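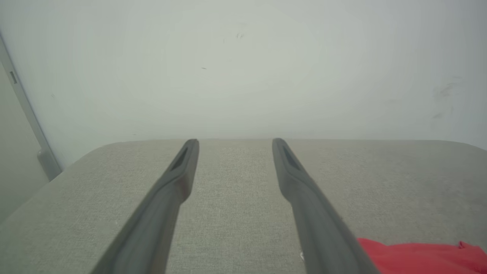 *Vista desde la muñeca, con la pinza abierta sobre la superficie tapizada.*

# Práctica 5: agarrar y extender ropa con dos brazos

Guía del club de robótica Aser para el módulo de manipulación. La preparó Marleny Cuervo y la revisó Fidelina Bermúdez. Última revisión: 21/02/2022.

En la práctica anterior trabajamos con bloques rígidos. La tela se comporta de otra manera: cambia de forma en cuanto la tocamos y casi nunca queda igual dos veces. El objetivo es que cada pareja consiga agarrar una prenda por un borde, levantarla un poco y dejarla extendida usando teleoperación. Todavía no hay que programar nada autónomo.

## Qué hace falta

- La estación de dos brazos, con la cámara de cabeza y las cámaras de muñeca conectadas.
- El portátil del club con Zorkent (el programa de teleoperación y grabación) abierto.
- Una prenda de tela fina. Las sudaderas gruesas se dejan para octubre.
- El cuaderno de la pareja.

## 1. Revisar las cámaras antes de mover nada

Abrid las vistas de muñeca en Zorkent y comprobad que se ven los dos dedos de cada pinza. Si solo aparece uno, la cámara está girada y hay que avisar antes de tocar los tornillos. Conviene hacer esta prueba con la pinza abierta sobre un fondo claro y liso, donde las puntas se distinguen bien de lo que hay detrás.

Comprobad también el retardo. Se abre y se cierra la pinza despacio y se mira la pantalla. Si la imagen va claramente por detrás de la mano, cerrad las demás ventanas del portátil y repetid.

## 2. Ajustar la fuerza

En el menú de la pinza hay una escala de 0 a 100. Para tela empezamos en 8. Si la prenda se escapa, se sube de 2 en 2 hasta que aguante. Quien empieza con el valor de los bloques suele acabar con un hilo sacado, y las prendas las traemos de casa.

Apuntad el valor final en el cuaderno, con el tipo de tela al lado.

## 3. Colocar la prenda

Dejadla plana, dentro del alcance de los dos brazos. Antes de empezar, llevad cada pinza hasta el borde que le toca y volved atrás, sin cerrar. Si un brazo llega totalmente estirado, acercad la prenda.

Quitad del suelo o de la mesa todo lo que no se vaya a usar. Las mochilas también.

## 4. Primer agarre

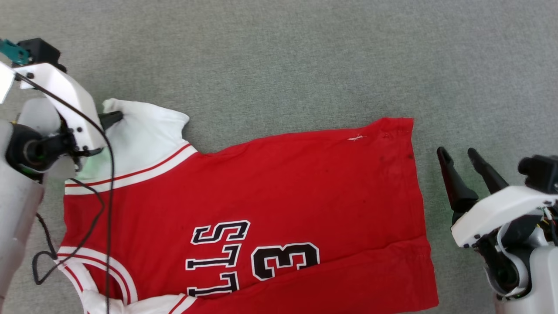 El primer agarre se hace siempre con un solo brazo y sobre un borde con relieve: una costura, un puño, un ribete. En el centro de la prenda la tela está pegada a la superficie y los dedos resbalan. Con la camiseta roja de los Bulls, la pinza izquierda sujeta el ribete blanco de la zona del hombro y lo mantiene levantado de la moqueta, mientras la derecha queda abierta cerca del bajo, todavía sin tocar la tela. Esa es la posición de partida para el paso 5.

El orden de los movimientos es este:

1. Bajad con la pinza abierta hasta que las puntas queden a los dos lados del borde.
2. Cerrad despacio.
3. Subid lo justo para ver que la tela se separa de la superficie.
4. Parad y mirad las dos vistas, la de cabeza y la de muñeca.

Si la tela no sube, abrid, retroceded y volved a empezar. No sirve arrastrar la pinza cerrada para «pescar» el borde – se forman arrugas y luego cuesta mucho más encontrarlo.

**Ojo con el cable.** Puede cruzar por encima de la prenda, y si forma un bucle es fácil pillarlo junto con la tela. La persona que no maneja los mandos se encarga de vigilarlo y avisa en voz alta.

## 5. Segundo agarre y extendido

Con el primer borde sujeto, acercad la otra pinza al borde opuesto y repetid los mismos movimientos. Cuando las dos estén cerradas, separad los brazos muy poco a poco hasta que desaparezcan los pliegues grandes. Los pequeños no cuentan.

Para soltar, bajad primero las dos pinzas y abridlas después, una detrás de otra. Si se abren arriba, la prenda cae doblada.

## 6. Grabar

Cuando el movimiento salga con soltura, pulsad «Grabar» y haced 5 intentos seguidos. Entre uno y otro se arruga un poco la prenda a mano, con los brazos parados. Los intentos fallidos también se guardan, con la etiqueta «fallo» y una palabra que diga por qué: resbalón, cable, alcance.

Los archivos van a la carpeta Salazar del servidor, en la subcarpeta de cada pareja. No les cambiéis el nombre, que luego el visor Wirance no los encuentra.

## Problemas frecuentes

**La pinza coge dos capas de tela.** Pasa mucho en las camisetas, donde la parte de delante y la de atrás están juntas. Bajad un poco menos y entrad más de lado.

**El borde se pierde de vista.** Los propios dedos lo tapan en la cámara de muñeca. Usad la vista de cabeza para acercaros y la de muñeca solo al final.

**Un brazo se para solo.** Ha saltado el límite de esfuerzo. Soltad los mandos, abrid la pinza desde el menú y llamad a Fidelina o a Marleny antes de rearmar.

Al terminar, dejad los brazos en reposo, cerrad Zorkent y doblad la prenda. A mano.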